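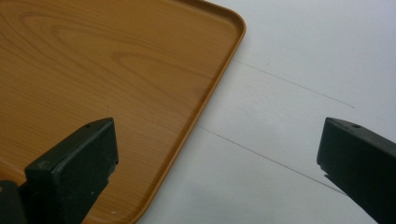 Figure 10.1 A serving tray with a wood-grain finish on a white tabletop.

Chapter 10
Celebrity Events and the Entertainment Press

10.1 Introduction

Coverage of celebrities' private lives makes up a large share of the output of entertainment desks. Weddings, births, birthdays and separations are reported on the same pages as film releases and casting decisions, and often by the same staff. This chapter deals with one part of that work: the planned private event to which the press is given limited access.

The term 'planned private event' is used here for any gathering that is closed to the public but whose details are expected to be published. A dinner given by an actor to mark the end of a television series is a typical case. The host controls the guest list, the date on which details may be released and, in most cases, the photographs. The publication controls the wording, the headline and the position of the item on the page.
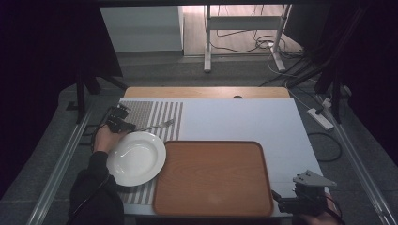 These two sets of controls do not always fit together. A host may agree to a release date and then post a picture from a personal account on the evening itself. A publication may keep to the date but run a headline that the host dislikes. Most disputes in this field concern timing – far fewer concern accuracy – and they are usually settled by an exchange of letters between the publicist and the editor.

10.2 Sources

Reports of private events draw on three kinds of source: statements issued by a publicist, posts made by guests, and interviews given afterwards. Each has its own limits. A statement is reliable on names and places but leaves out anything unwelcome. A guest's post is quick, though it may be deleted. An interview gives the fullest account, but it is often recorded weeks later, when the speaker has something else to promote.

The exercises in this chapter use the Rurnel collection, a set of 695 short items from the entertainment pages of the Ulotley newspapers. Each item is marked with its main source and its length in words. Items of fewer than 20 words, chiefly picture captions, are kept in a separate list. The longest item, on the Tsoukalas wedding in May, relies on 2 interviews and no statement. It should be read before section 10.4.
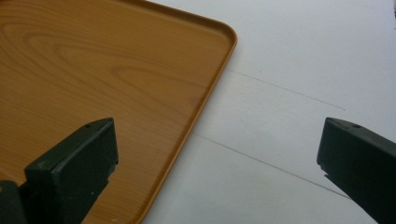 10.3 Exclusive Agreements

Under an exclusive agreement, one publication pays for the sole right to report an event for a fixed period. The Dallura agreement, reprinted at the end of the chapter, is short and follows the usual pattern. It names the event, sets the period, and states which photographs may be used and at what size. It also requires that guests be asked – in writing – not to publish pictures of their own until the period has ended.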